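发件人：Morenike Adeleke
日期：2018-09-30
主题：Re: Julton 开放日，有人去了吗？

Ebuka Akinola 写道：
> 各位，昨天我家里有事，Julton 的开放日没去成。
> 听说 Grokska 那个组也摆了台子，做的是料箱抓取？
> 有去了的讲讲吗，值不值得十月再约他们专场看一次？
> 还有，停车方便不方便？

Ebuka 好，大家好，

我去了！本来只打算待一个小时，结果一直看到他们关门（午饭都没吃上，门口的饼我惦记到现在）。

先答停车：不方便。正门那边满得早，我绕到 Nwachukwu 仓库后面才停下，走过来要7分钟。要是专场去，建议拼车。

Grokska 的台子在最里面，是我当天看得最久的一个。一只深灰色的大箱子，用夹具固定在木桌上，里面的东西形状、大小都不一样，手臂从旁边伸进去抓。我以前总觉得抓东西嘛，有什么难的，站在旁边看才知道黑色的、扁的、贴着箱壁的有多麻烦！我盯着手指在那儿慢慢调角度，比看球赛还紧张。讲解的小伙子说他们那天上午做了112次，下午想凑到200次，后来凑没凑到我忘了问，光顾着跟他聊线缆怎么走了。他们现在的走法是绕着手臂外面兜一圈，我问会不会挂到箱沿，他说挂过2次，之后就把弯留大了一点。

Hurix 的展位我只扫了一眼，人太多挤不进去，谁拍了他们那套传送带的请发到列表里来，我很想看。

十月专场我举双手赞成。不过最好事先跟他们讲清楚，我们想自己带几样东西放进箱子里试，别到时候又只能隔着绳子看。我可以带几个软的、几个反光的，Ebuka 你上次说的那种透明小盒子还有没有？有的话也带上。人数麻烦大家直接回这封信，我下周汇总了去跟 Grokska 约时间。

Morenike

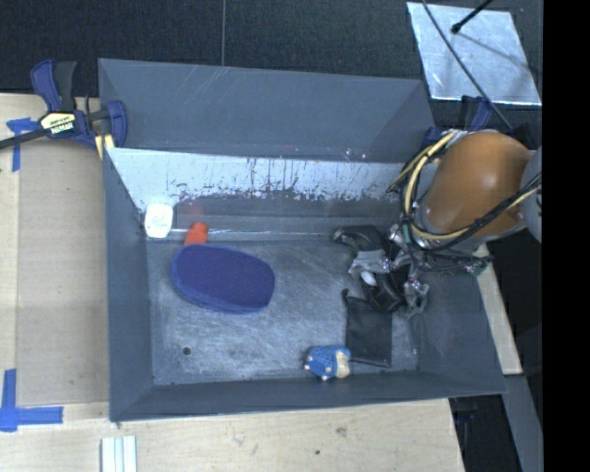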